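Veklow Sets Equipment Plan for Humholm Handling Line, With Simulation Work to Come Before Any Purchase

HUMHOLM, 24 Mar 2020 – Veklow today released its equipment plan for the automated handling line at its Humholm site. The plan sets out which machines the company intends to buy, the order in which they will be bought, and the tests each one must pass in simulation before an order is placed.

Under the plan, Veklow will purchase 30 robot arms with two-finger grippers over two budget years. The first group will serve the packing hall. The remainder will go to returns and to the small parts store, where loads vary more in size and the choice of gripper is still open.

"We have bought equipment in the past on the strength of a data sheet and a site visit," said Geum-ok Sung, director of operations at Veklow. "For a purchase of this size we want to see our own loads handled, in our own layout, before we sign."

The company has set a minimum of 50 simulated trials for each combination of gripper and load type. Results will be reviewed by the operations and finance departments together, and a supplier will be invited to quote only after both have signed the review. The Humholm site currently handles 2,459 separate stock items, which have been sorted into load types by shape, weight and surface.

Budget for the work has been divided into separate lines for arms, grippers, guarding, floor preparation and staff training. Spare gripper fingers, which were charged to maintenance under earlier plans, will now be counted in the purchase price. Veklow expects this change to make supplier quotes easier to compare – particularly where one supplier includes wear parts and another does not.

Simulation models for the project are being built with Ra, a software package supplied by Vustov. Early work covers the approach to plain rectangular blocks, with the gripper fingers spread wide on either side of a corner.
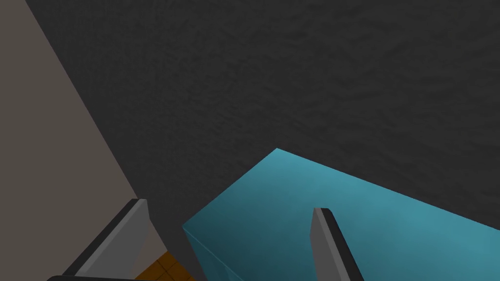
Ji-hoon Oh said that finger spacing should be settled before the arms are priced, as a wider gripper adds weight and may call for a larger arm than the budget allows. The plan provides for this by placing the gripper review first and holding the arm order until it is complete.

Suppliers wishing to be considered are asked to register with the Veklow purchasing office by the end of March. Registered suppliers will receive the list of load types, the floor drawings and the form for quoting wear parts. Quotes that do not list wear parts separately will be returned for completion.

Training for current packing hall staff will be arranged before the first arms are delivered. Details of shifts during the installation period will be issued to employees separately.

Media and supplier contact: Eun-ji Tak, Purchasing Office, Veklow, Humholm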